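Werkstatt > Laborbuch > Halle Skestholm > Raum und Haustechnik

Suchbegriff eingeben Suchen Erweiterte Suche

Eintrag 19/01/2023
Thema: Deckenbeleuchtung und Zuluft, Messung vor dem Umbau der Arbeitsplätze
Beteiligt: B. Tanguy, Ch. Chowdhury (Auswertung)

Ausgangslage. Die Arbeitsplätze im hinteren Hallenteil werden als zu dunkel gemeldet, vor allem beim Ablesen von Skalen und beim Löten. Gleichzeitig Beschwerden über Zug am vorderen Tisch. Beides hängt an der Decke, deshalb zusammen aufgenommen. Der Umbau der Tische ist ohnehin geplant, Angebot Barbier liegt vor, aber noch ohne Leuchten. Vor der Bestellung soll klar sein, ob neue Leuchten nötig sind oder ob Reinigen und Röhrenwechsel reicht.

Messgerät. Luxmeter Vakley aus dem Schrank, Kalibrierschein gültig. Nullabgleich mit Kappe vor Beginn und nach der letzten Reihe, keine Drift abgelesen. Sensor waagerecht auf Tischhöhe, 80 cm über Boden, mit dem Stativ und nicht in der Hand gehalten, da die Streuung beim letzten Mal zu groß war. Rollläden geschlossen, Tischleuchten aus. Einbrennzeit der Röhren eine halbe Stunde, erst danach gemessen.

Ergebnis Beleuchtung. Sollwert für unsere Arbeiten am Tisch intern auf 500 lx festgelegt. Gemessen am mittleren Tisch 399 lx, arithmetisches Mittel über die Punkte des Rasters. Hinten deutlich darunter, die Einzelwerte stehen im Messblatt bei Chathurika. Der Abfall nach hinten ist gleichmäßig, kein Sprung zwischen zwei benachbarten Punkten. Das spricht eher gegen eine einzelne defekte Röhre und für zu große Abstände zwischen den Leuchten, dazu kommt Schmutz auf den Abdeckungen.

Gegenprobe. Eine Abdeckung abgenommen, mit lauwarmem Wasser und Spülmittel gewaschen, getrocknet, wieder eingesetzt. Messung direkt darunter wiederholt. Es ist heller geworden, aber nicht genug, um den Sollwert hinten zu erreichen. Reinigen lohnt sich trotzdem, Aufwand pro Leuchte mit Leiter vertretbar. Die Clips sind spröde, einer ist beim Abnehmen gebrochen. Ersatzclips bei Nurkarden angefragt, Bestellnummer 1861, Lieferzeit noch offen. Bis dahin Kabelbinder, ist mit Bernadette abgesprochen.

Anmerkung zum Raster. Im ersten Durchgang lag die Rasterlinie parallel zu den Deckenbalken, sodass einige Punkte genau unter einem Balken lagen und andere dazwischen. Der Einfluss ist klein, aber systematisch. Zweiter Durchgang mit versetztem Raster, nur dieser zählt. Werte des ersten Durchgangs im Messblatt durchgestrichen, nicht gelöscht.

Zuluft. Auslass mit Lamellen in der Decke. Strömung mit Rauchröhrchen sichtbar gemacht: Der Strahl löst sich früh von der Decke und fällt auf den vorderen Tisch. Vermutung: Die Rippen der Deckenpaneele stören das Anlegen des Strahls. Bei glatter Decke würde er weiter in den Raum tragen. Lamellen von Hand flacher gestellt, danach Rauchprobe wiederholt. Der Strahl reicht jetzt etwa einen Meter weiter, bevor er abfällt. Am Tisch noch spürbar, aber nach Aussage von Bernadette erträglich. Geräusch unverändert.

Offen ist, ob die Lamellenstellung hält. Die Achsen laufen leicht, und bei höherer Stufe könnten sie sich wieder verstellen. Stellung mit Bleistiftstrich am Rahmen des Auslasses markiert. Kontrolle bei der nächsten Messung.

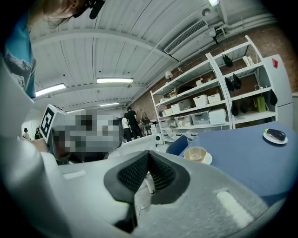

Für die Planung wichtiger als die Einzelwerte ist die Lage der Leuchten zu den künftigen Tischen. Im Angebot von Barbier stehen die Tische quer. Damit fiele auf die hintere Reihe das Licht überwiegend von einer Seite, und beim Löten läge der Handschatten auf dem Werkstück. Vorschlag Chathurika: Tische längs stellen und eine zusätzliche Leuchte nur im hinteren Drittel. Kostet weniger als ein kompletter Austausch, und die vorhandenen Halterungen bleiben. Einwand von mir: Längs gestellt wird der Durchgang zum Lager schmaler. Muss mit Maßband nachgeprüft werden, der Plan im Ordner ist nicht mehr aktuell.

Weißer Deckenanstrich. Frage kam auf, ob ein Neuanstrich etwas bringt. Die Decke ist bereits weiß, der Reflexionsgrad dürfte ausreichen. Grobe Schätzung mit dem Luxmeter (auffallend gegen reflektiert, Abstand konstant gehalten) durchgeführt, Ergebnis plausibel für eine gealterte helle Fläche. Neuanstrich zurückgestellt. In den Vertiefungen der Paneele liegt Staub, absaugen, wenn die Leiter für die Abdeckungen sowieso steht.

Zu erledigen:
- Restliche Abdeckungen waschen, dabei Clips prüfen (B. T.)
- Durchgang zum Lager ausmessen, Plan korrigieren (ich)
- Barbier um Variante mit Längsaufstellung bitten (Ch. C.)
- Lamellenstellung am Bleistiftstrich kontrollieren
- Luxmeter zurück in den Schrank, Batterie ist schwach, neue hineinlegen

Nachtrag, gleicher Tag: Chathurika hat das Messblatt durchgesehen. Zwei Punkte in der hinteren Reihe waren vertauscht, korrigiert. Am Mittelwert ändert das nichts, nur der Verlauf sieht jetzt glatter aus. Die Messung mit der gewaschenen Abdeckung steht auf einem eigenen Blatt, damit sie nicht in den Ausgangszustand hineingerechnet wird.

Kontakt Werkstatt Skestholm | Impressum | Nach oben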